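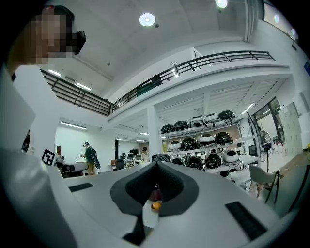

How Students Teach a Robot to Pick Things Up

A guide for young readers from the Starkatard Student Robotics Program

Think about the last time you picked up a grape. You did not measure the grape first. You did not plan where each finger would go. Your eyes found it, your hand moved toward it, and your fingers closed with enough force to hold it and not enough to squash it. All of this took less time than it takes to say the word "grape."

For a robot, the same job is difficult. A robot must be told, or must learn, where the object is, how to reach it, when to close and how hard to squeeze. Students in the Starkatard program spend the spring term working on this problem. Their project is called Feren, and this guide explains how it works.

What is a gripper?

A gripper is the part of a robot that takes hold of things. It does the work of a hand, although it does not always look like one. Some grippers have two parts that close together, like the ends of a pair of kitchen tongs. Others have three or more fingers. A few use air to hold on to flat objects, the way a straw holds on to a piece of paper when you breathe in through it.

Grippers are usually found at the end of a robot's arm. In the Feren project, students also use a gripper that is held in a person's hand. The person carries it to an object, closes it, lifts the object and sets it down somewhere else. A camera is attached to the gripper and records what is in front of the jaws during the whole job.

Why would a person hold the gripper?

There are two main ways to get a robot to do something. The first is to write out every step in a computer program. This works well when nothing ever changes. If a box is always in the same place, the robot can be told to go to that place each time.

The second way is to show the robot what to do, many times over. This is called learning from demonstration. A demonstration is simply one complete showing of a job, from start to finish. The computer looks at all the demonstrations and searches for patterns. After enough of them, it can make a good guess about what to do when the object is in a place it has not seen before.

You have learned many things in this way yourself. If someone taught you to tie your shoes, that person probably showed you more than once. You watched, you tried, and you watched again.

How many times is enough?

This is the question visitors ask most often. For their first task, the students set a goal of 500 demonstrations. The task was to lift a small ball and place it in a bowl. By the end of April they had recorded 340, and when these were checked, 308 were good enough to keep. The remaining ones had to be left out because the ball was dropped, or because a hand covered the camera, or because the person stopped halfway to talk to a friend.

Leaving out poor recordings is an important part of the work. A computer does not know which demonstrations are good and which are mistakes. If it is shown a great many dropped balls, it may learn to drop balls.

The team reached 500 in May.

What is the square pattern for?

Many robotics teams use square markers printed in black and white. They look a little like the codes that people scan with a telephone. The official name is "fiducial marker," and the first word is said fih-DOO-shul.

A marker helps a computer work out where things are. The computer already knows the true size and shape of the pattern. When the marker looks small, the computer can tell that it is far away. When the square looks squashed on one side, the computer can tell that it is turned. From these clues it can work out the position of whatever the marker is attached to.

You can try this with a square piece of paper. Hold it flat in front of your face, then turn it slowly to one side. The paper is still square, but its shape seems to change. A computer uses that change as information.

A working afternoon

The students meet on Friday at Zarkcombe, where the program has the use of a large room. They work in pairs. One partner holds the gripper and carries out the task. The other moves the object to a new starting place before each turn, and writes down anything unusual. After 40 demonstrations the partners trade places, so that no one's arm becomes tired.

The object must be moved every time. If it always began in the same place, the computer might learn only that one place. For the same reason, different students take turns with the gripper. Some people move quickly and others move slowly. Some reach from the left and some from the right. The computer needs to see all of these.

Houda Ragab, who leads the project, asks students to move at a steady speed and to finish each task completely, even when it seems easy. "The last part matters as much as the first," she tells new members. "The robot has to learn how to let go."

Testing the robot

When the recordings have been checked, the computer uses them for practice. This is called training, and it usually runs overnight. The students then attach a gripper of the same shape to the robot arm and give it the task to do by itself.

Each test has 100 tries. The students place the ball, press the start button and step back behind the yellow tape. They record the result of every try, including those in which the robot misses the ball, pushes it off the table or closes its jaws on nothing. These results show the students what to work on next. During the first test, the robot often missed when the ball was close to the bowl. The students looked through their recordings and found that very few of them began with the ball in that position — so they went back and made more.

Reda Farouk, a seventh-grade member, suggested that the team draw a map of the table and mark each starting place on it. The map is now used at every session.

Words to know

Camera: a device that records pictures. On a gripper, it shows the computer what is in front of the jaws.

Demonstration: one complete showing of a task, from beginning to end.

Fiducial marker: a printed pattern that helps a computer work out position and distance.

Gripper: the part of a robot that holds objects.

Training: the stage in which a computer practices with recorded examples.

Try it at home

You will need a pair of kitchen tongs, a small ball, a bowl and a partner. Ask an adult before you borrow the tongs.

Place the ball on a table and pick it up with the tongs. Put it in the bowl. Now let your partner move the ball to a new place while your eyes are closed, and do it again. After ten turns, talk about these questions with your partner. Did you open the tongs before you reached the ball or after? Did you always come from the same side? How did you know when to stop squeezing?

Next, close one eye and repeat the activity. Many people find that it is harder to judge how far away the ball is. A robot with a single camera has the same difficulty.

Joining the program

The Starkatard Student Robotics Program is open to students in grades five through eight who attend school in the Pickering district. No experience is needed. A parent or guardian must sign the permission form before the first session, and students with long hair are asked to tie it back when the robot arm is in use. Forms are available at the front desk at Zarkcombe.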